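Dodus Two-Arm Demonstration Bench

Product overview | Demonstrations | Options | Contact

The Dodus is a tabletop bench with two matching robot arms, sold by Dirnine for teaching labs, small workshops and training rooms. It can be seen running at our Orutura showroom, and visitors are welcome to bring small parts of their own for the arms to try.

What happens at a demonstration

A visit lasts 70 minutes. The first part is a block-handling session at the bench, run by one of our technicians. Visitors then take turns placing pieces on the table and choosing which arm should go for them. Time is left at the end for questions about mounting, cabling and service.

Groups are limited to 5 people so that everyone can stand close enough to see the grippers. Please tell us when booking if you plan to bring parts. Nothing heavier than 100 grams, please, and nothing with sharp edges.

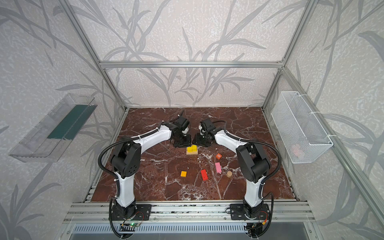 Dodus bench with toy blocks on the table. Each arm carries a parallel-jaw gripper.

The arms are bolted to a rail along the front of the work surface and reach inward, which leaves the middle of the table within range of both. The enclosure is built from aluminum extrusion, so trays, baskets and other holders can be fixed to it.

Blocks are used for most demonstrations. They are cheap, they come in several shapes, and a missed pick does no harm. Stacking is the usual request from school groups. Workshop customers tend to ask for sorting or for passing a part from one arm to the other.

Included with the bench
Two arms with grippers
Enclosure and front mounting rail
Setup and first training session
Warranty: 2 years, parts and labor

Options
Naidoo parts trays, small or large
Spare gripper fingers
Additional training day

Booking

Demonstrations run mornings and afternoons except in December, when the showroom is closed for maintenance. There is no charge. Use the contact form and choose "Orutura visit" from the list.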